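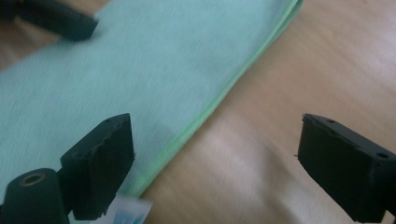

Hemmed edge and label of a green cloth on a tabletop.

The hem is the part to fold by

Most written instructions for folding household cloths start from the corners. Bring corner A to corner B, smooth, repeat. I have followed such instructions for years, in the linen room at Nulstead and at home, and I now think they start in the wrong place. A cloth should be folded by its hem.

A corner is a poor reference. It is where two hems meet, so it holds the most layers of fabric and the most stitching, and it shrinks at a different rate from the field of the cloth. After enough washes it rounds off or curls under. Two corners laid exactly on top of each other can leave the edges between them out of line by the width of a finger. The usual response is to tug the corners until the edges look right, and that puts a skew into the cloth which the next fold doubles.

A hem is long, and its errors average out. Lay one hem along the other, press along the length with the side of the hand, and let the corners end up where they like. The fold line will then run parallel to the edge. In March I folded 143 cloths of one size, half by corners and the odd one extra by hems. The hem stack stood straight. The corner stack leaned and had to be split in 2.

Color matters more than buyers allow for. A hem in a stronger shade than the body can be found at a glance, and when two layers lie together the doubled edge shows as a pair of strips. If one strip widens along its length, the fold is off. With a hem in the same shade as the body, the same check has to be done by touch. Ekström sells its plain cloths with self-colored hems and charges more for them, which I consider a fault in the product.

Gunnel Nyberg, who trained me, objected that hem folding is slower. It is, for the first dozen. Her other objection was better: a hem that has been badly sewn carries its waviness into every fold. I grant that. A cloth with a wavy hem should go to the rag bin, and the corner method merely hides the defect until the cloth is on the shelf.

On labels, my rule is that the label goes inside, at the lower right, on the last fold but one. It marks which hem was started from and it does not catch on the cloth above. Margit Nygård cuts hers off. I would keep them, at least while the washing instructions can still be read.

Four folds are enough for a hand towel. A fifth makes a block that will not lie flat under its own weight.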